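**Speed limits near benches: fixed or by task?**

**kchu:** Our draft caps the hand at 400 mm/s anywhere near a person. Too strict for light items?

**wnseir_7:** Keep it. A cap per task gets ignored within a month.

**RNgata:** Disagree. Paper cups need a force limit more than a speed limit. We set both at Dristatthorpe.

**kchu:** Fair. Our cup set-up, toaster left on the mat as the obstacle: 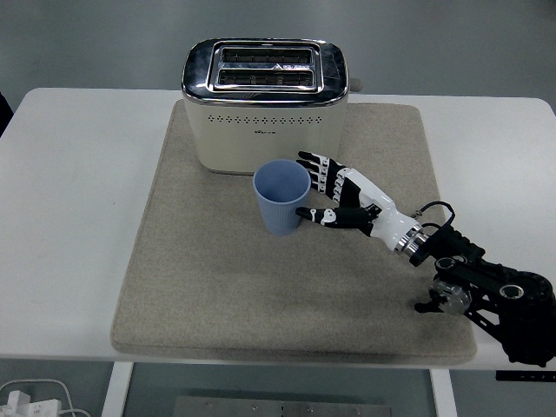 ## Replies after 4th September

**wnseir_7:** Then write both in.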